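Towels, mostly

Posted 17th September

The linen cupboard at the top of our stairs has been bothering me since we moved to Fostgate. It is 70 centimeters wide and very deep, and whatever goes to the back stays there until somebody needs a beach towel. In August I finally took everything out and put it on the bed in the spare room.

I had 29 towels. There are two of us living here. Some came from my mother's house, some were wedding presents, and the rest I must have bought, though I only remember buying the blue set from Hiser when the shop on Plarnden Road was closing down. I kept the ones that still dry a person properly and put the thin ones in a bag for the animal shelter. They take them on Saturdays and are glad to get them.

Then I had to decide how to fold what was left. I have always folded in half, in half again, and then once more if the shelf was short. It makes a thick square with one fat side, and after five or six of those the pile leans. My friend Lizeth Paucar used to work in the laundry at a hotel and she folds in thirds the long way first. I tried it her way on the bath towels and the piles are lower and they stay up. For hand towels I went back to a plain square. They are small enough that it makes no difference. 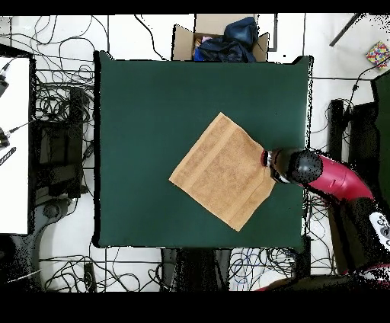 The thing I did change with the squares is what I do about the woven band. Most terry towels have one, a flat stripe a little way in from the end, and it does not shrink like the rest of the cloth does. After a couple of years of hot washes the towel pulls in on either side of it and the ends go wavy. If you line up the corners on a towel like that, the middle bulges. I now pull the corners out first, smooth along the band with the side of my hand, and only then make the first fold. It takes a few more seconds per towel. The tan ones needed it most, and they are the oldest I kept.

I also stopped folding on the bed. A mattress gives when you press on it and the folds come out soft. The kitchen table is better, and it is 108 centimeters long, so a bath towel folded once fits on it with room to spare.

Shelves now go like this. Bath towels on the middle one, hand towels to the left of them, washcloths in a shoebox without its lid. Sheets are underneath in sets. The top shelf has the beach towels and the spare blanket, and I need the step stool for it, but that is twice a year.

Dayana Cusi asked in the comments last time where the striped kitchen cloths came from. They are from Huamán, the small place next to the bakery, and they come in packs of 3. They do fade. I wash mine at a lower temperature now and the newer pack is holding its color better.

The pillowcases are still in a heap on the spare bed. I will get to them this weekend.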